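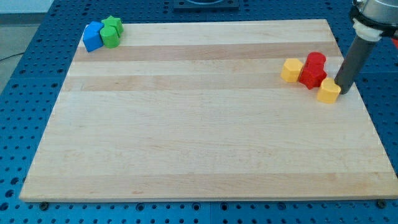 Hundari Service Desk, 20-seat pack
$459 per month, ex tax

Ticketing and asset register for mid-size IT teams. Hosted in Bandirdale, backups every 2 hours. Email, phone and walk-up requests all land in the one queue.

Whats included:
Single sign-on
32 report templates, editable
Change calendar
Connector for Nkuna payroll (read only)

Not included: data migration. Ask for a quote, depends on the state of your old system.

Extra seats added any time, billed from the next month. Annual licence also availble. Price holds till end of August.

Sold and supported by Drolov. Phones from 8 am.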